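How to Clean Small Brass Bits and Bobs at the Kitchen Table

Filed under: Around the House, Old Things
Posted in February

If you have ever inherited a tin of odds and ends, you will know the feeling of tipping it out and finding one little golden thing in among the bent nails and dead batteries. A drawer knob, a thimble, a bell with no clapper, the finial off a lamp that went to the tip before you were born. I can never throw them away. My aunt left me a biscuit tin with some 80 of them in it, and I have been working my way through that tin one or two at a time ever since, usually with the radio on and a pot of tea going cold beside me.

Quite a few readers wrote in after my piece on door handles to ask how I do the really small stuff, so I have finally sat down and typed it out. It is a slow and rather pleasant job. You won't need anything fancy, and you very likely have most of it in the cupboard already.

What you will need

A soft old toothbrush
Two or three cotton cloths (worn-out pillowcases are lovely for this)
Dishwashing liquid
A small bowl of warm water
A magnet, any magnet
Cotton buds
Wooden toothpicks
A lemon and some bicarb soda, or a shop-bought brass polish if you prefer
A tray or a folded towel
A good lamp

Sorting out what is brass and what isn't

Please do this part before you go anywhere near the polish. Gold-coloured doesn't always mean brass, and I learned that with a sweet little box hinge that turned out to be plated steel. I rubbed the colour clean off one corner and had to live with it.

Take your magnet and hold it close to the piece. Solid brass won't be drawn to it. If it jumps across and sticks, you have steel or iron underneath with a thin coat on top, and the most you should give it is a wipe with a damp cloth and a good dry. The magnet won't tell you everything, mind you. Some plated pieces are made over zinc, and they won't stick either. Look on the back or inside the screw hole, where the wear usually is, and see if there is a dull grey showing through the gold.

Then there is lacquer. A lot of brass from the last fifty years or so was given a clear coat at the factory, and if that coat is in good order the piece will be shiny all over and never seem to tarnish. Leave it be! Soap and water is all it wants. If the lacquer has gone patchy, with brown freckles where it has lifted, you'll have to decide whether to strip it or just enjoy it freckled. I mostly enjoy it freckled.

Choosing your spot

I like a pale tabletop for this work, as a tiny brassy thing shows up beautifully on it and you are much less likely to sweep it onto the floor with your sleeve. A marble look is especially nice, although a brown vein can hide a brown screw better than you would think. Give the top a wipe first and let it dry. Any grit left behind will end up in your cloth, and from your cloth it goes straight onto the brass.

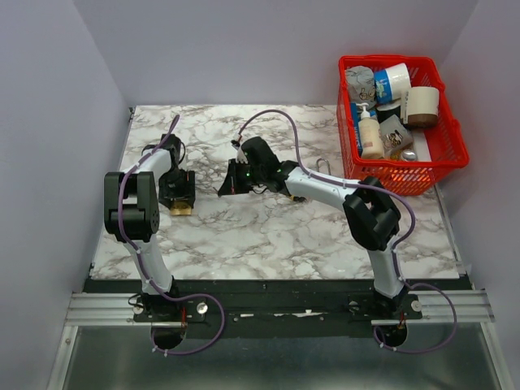
A small, shiny gold-coloured piece on a marble-patterned top with grey and brown veins.

Now, a word of warning if your top is real marble. Lemon juice and vinegar will etch it, and so will a good many metal polishes, and an etched ring on real stone is a proper nuisance to get out. Put a tray down, or a thick folded towel with a plastic bag under it, and keep the lemon on the tray from start to finish. Patterned laminate and other imitation tops are generally more forgiving, but I put the tray down on those too. My friend Jingyi Wan has a real marble bench and does all of her acid work in the laundry sink, which I think is very sensible of her.

Set your lamp low and off to one side. Light from straight overhead flattens everything out, and you will miss the dirt sitting in the grooves.

Step 1: Wash it

Put a small squirt of dishwashing liquid in your bowl of warm water and drop the piece in. Five minutes is plenty for most things. If there is felt or wood or anything glued to it, don't soak it at all; dip the toothbrush in the water, shake off the extra, and brush around the edges.

Brush gently in little circles. Years of hand grease and old polish will come away and turn the water an alarming grey. Change the water when you can't see the bottom of the bowl, then rinse and pat dry. You might find at this point that you are finished. A fair few of my aunt's pieces were only dirty, and came up a soft honey colour that I wouldn't change for anything.

Step 2: Clear out the crevices

Do this while the dirt is still soft. Run the tip of a wooden toothpick along any engraved lines and around the rim of screw holes. The white chalky stuff you sometimes find packed in there is old dried polish, and it can be stubborn. Dampen it, wait a minute, and go again. Don't be tempted by a pin or the point of a knife. Brass is softer than you'd expect and a scratch will catch the light every time you walk past.

Step 3: Lift the tarnish

Squeeze a little lemon juice into a saucer and stir in enough bicarb to make a loose paste. It will fizz up, which is half the fun. Wait for the fizzing to die down, then dab the paste on with a corner of cloth and rub lightly, following the shape of the piece. For something very small I wrap the cloth over my fingertip and roll the piece against it. Cotton buds are best for the inside of bells and thimbles.

Rinse it as soon as you like the colour. Leaving the paste on for an hour won't do a better job, and it can leave the surface looking pinkish, particularly on old brass. If you see pink, stop, rinse well and dry it, and give it a light polish with something gentle.

If you are using a bought polish, follow the tin and use much less than you think. A dab the size of a peppercorn will do a drawer knob. I have a tin from Griltance Hardware that has outlasted two kettles and is still about half full.

Step 4: Rinse and dry, properly

Rinse in clean warm water, every side, and inside any hole. Then dry it, and dry it again with a fresh bit of cloth. Water sitting in a screw thread will leave a green mark in no time at all. I stand my pieces on a folded tea towel near a sunny window and go and do something else. If the sun isn't cooperating, a hairdryer on the low setting works nicely, but hold on to the piece with a cloth, as metal warms up faster than you expect.

Step 5: Buff

Take your softest dry cloth and rub briskly. You'll see a bit of black come off on the cloth, which is quite normal. Keep moving to a clean patch until it stops. This is the bit where the shine arrives, and I am always a little sorry when it is done.

Step 6: Wax, or don't

If it's a piece that will be handled, like a knob or a key tag, I leave it bare and let it go its own way. For something that is going to sit on a shelf, a very thin smear of clear paste wax will hold off the tarnish for a good while. Put it on, wait until it hazes over, and buff it off again. Carnauba or beeswax are both fine. Too much wax will collect in the details and look like old soap.

Keeping track of the little things

Small brass has a habit of wandering off. I use an egg carton, with one piece to each hollow and its screws in with it. If a set has to go back in a certain order, put a scrap of paper under each one with a number in pencil. Eliécer Cusi, who taught the clock repair evenings at Drultolby Hall when I went along, used to have us lay everything out on a cloth in the order it came off, left to right, and I still do it that way with anything that has more than three parts.

When you have finished, run your hand over the tabletop before you wipe it down. Then check under the rim of the tray. I found a washer there once that I had been hunting for since the previous winter.

A few questions I get asked

Can I use tomato sauce? You can, and it works for the same reason lemon does, but the whole room smells of hot dogs and it is a bother to get out of the fine lines.

What about steel wool? Please don't. Even the finest grade leaves a scratchy look on small pieces.

How long does it take? The last one I timed, a little round knob, took me 22 minutes from bowl to buffing, and I stopped for a biscuit.

Is it worth polishing something that might be valuable? If you suspect it's a real antique, show it to someone before you touch it. Collectors often want the old dark surface left alone, and there's no putting it back once it has been rubbed off.

My brass has gone green in spots. Is it ruined? Usually not. Work at the spots with a toothpick and a drop of the lemon paste, and rinse often. If the metal underneath is pitted, the pits will stay, but the green will mostly go.

Next time I'll go through the hinges from that same tin, including a pair that had been painted over in two different shades of cream. If you have a method for getting paint out of hinge pins without bending them, leave it in the comments for me, as I'd love to try it before I start on the second one.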